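About Kurndale

We write the software that sits between a person's hands and a robot's. Kurndale began when Soledad Gallardo and Crisanto Galang got tired of rebuilding the same recording scripts for every new arm they worked on, and decided to do it properly once. There are 10 of us now, and we still argue about time stamps over lunch!

Our main product is Halliday, a toolkit for recording, cleaning and replaying hand-held gripper demonstrations. Marker tracking gives us the path of each gripper, Halliday lines the two hands up on one clock, and the planner turns the result into motion an arm can follow without hitting its own joint limits. It sounds simple when you put it in one sentence. The syncing alone took us until August, and Yolandi Fourie will happily tell you about all of it (bring coffee).

Noelia Barrios leads perception. Her group works on the awkward moments – a marker turned away from the camera, glare off a shiny floor, two hands crossing – and on telling the planner how much to trust each pose. We love this part of the job. A tracker that admits it is unsure makes everything after it easier to build.

Salamatu Adeleke looks after control and the test suite. Every change to the planner is replayed against 371 saved demonstrations before it ships, and she reads the failures herself. Some of the best fixes in Halliday started as one odd wobble on one of her plots.

Everybody here records demonstrations, including the people who would much prefer to stay at their keyboards. You find out very quickly which buttons are in the wrong place.

We take on 4 interns a year and teach them the whole pipeline, from calibration to replay. Applications for the next group close on 2nd February.
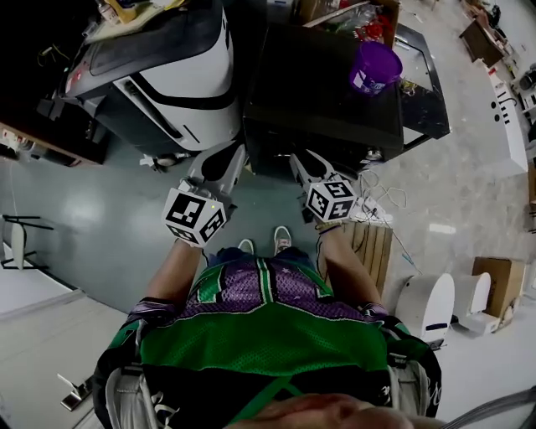

A gripper in each hand, with marker cubes on top for tracking.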